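Capítulo 4. La limpieza de objetos pequeños

En el taller de Fotiddale, Victor Laizer limpia la pantalla de su teléfono cada mañana, antes de empezar el trabajo. Tarda casi 100 segundos y usa pocas cosas – un paño de microfibra y un pulverizador. 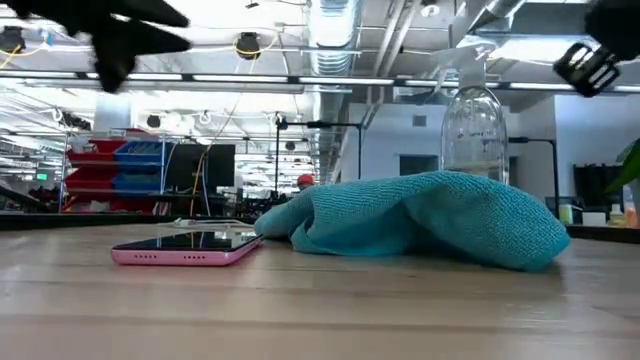

¿Dónde se aplica el líquido? Se aplica sobre el paño, en poca cantidad, y después se pasa el paño por la pantalla.

En este capítulo vamos a estudiar el orden de los pasos y el cuidado del paño. Al final, el alumno escribirá las instrucciones para un compañero, con los verbos en imperativo.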